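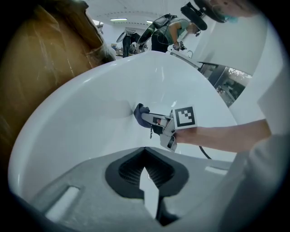 To: Clutar manipulation list
From: Joelle Hijazi
Subject: Re: Arm stop at Trasanside, basin wiping task

Dear members,

I write in reply to Rongrong Lei's report, the main part of which is quoted here for those who joined the list recently.

> On 19 Apr 2021, Rongrong Lei wrote:
>
> The arm at Trasanside went into a protective stop this morning during
> playback of the basin wiping task. It had the cloth in its jaws and was
> following the inside wall upward. Near the rim it should have eased off
> and let go. It kept pressing instead, and the stop tripped on the force
> limit. The basin has a chip in the glaze and one jaw is bent. No one was
> inside the barrier and there is no injury to report.
>
> I have gone through the log twice. The arm did what the policy asked of
> it. The policy never asked for the jaws to open. I then looked at the
> training recordings made with the Gisitach hand-held grippers and found
> several in which the jaw width sits at one value to the end of the take,
> although the video shows the cloth being released.
>
> Could the recording group please check whether this is a fault in the
> grippers or in the Gamage import? I have left the arm powered down and
> tagged until we hear back. I would also like to know why the import did
> not reject these files, as I had understood that it would.

The recording group has now completed its check. The fault is in the grippers. The Gamage import carried the values across as they were written, and its output matches the source files in every case we examined.

We reviewed 2970 takes of the wiping and rinsing tasks. In 12 of them the jaw width reading stops changing partway through and does not recover. All 12 were made at basins, and all came from the same two grippers. The clocks, the tracking and the video are sound throughout, so the takes look complete unless the jaw channel is plotted by itself.

The cause is the cable at the back of the gripper. When the operator reaches down into a basin and turns the wrist to follow the curve of the wall, the cable is drawn sideways at the plug. On the two affected units the locking collar had worn, and the plug could move far enough to lose the jaw sensor while the camera stayed connected. We reproduced this on the bench by hand. In that condition the recorder writes the last good value again and again and gives no warning to the operator.

On Rongrong's final question, the import does have a check for a missing jaw channel. It has no check for a channel that is present but frozen. The design note from March describes the check in terms that could be read either way, and I accept that the wording was ours and should have been clearer.

The following arrangements apply from today.

The two grippers have been withdrawn and tagged. They are not to be used for practice sessions or demonstrations.

The 12 takes have been removed from the shared set. Any policy trained on the earlier set must be retrained before it is run on an arm. This includes policies for tasks other than wiping, where the basin recordings were part of the mix.

Before each session at a basin or sink, operators are to open and close the jaws fully with the wrist turned to each side, and watch the reading on the recorder screen. The same is to be done at the end of the session. If the reading sticks, please stop, note the take number and set the gripper aside. Operators should not push the plug back in and carry on – the fault returns once the wrist turns again.

The arm at Trasanside remains out of service. The bent jaw will be replaced, and the force limit for tasks with a rigid basin will be reviewed before it is powered up. Rongrong will confirm to this list when that has been done. I ask that members do not remove the tag in the meantime, even for a test with the arm unloaded.

One matter is still open. We have not settled how long a jaw reading may stay constant before the import should reject a take. An operator wiping a wall may quite properly hold the cloth for some time without any change in grip. Our present proposal is to compare the reading with the end of the take, where a release is expected, but this would not suit tasks that finish with the object still held. Comments from those who collect such tasks would be welcome.

Members who hold local copies of the set are asked to delete them and download it again.

Yours sincerely,

Joelle Hijazi
Recording Group, Clutar

Recent messages on this list
Gamage import: wording of the March design note
Re: Spare locking collars for Gisitach grippers
Barrier keys at Trasanside
Cleaning of headsets between operators
Re: Take numbering after a recorder restart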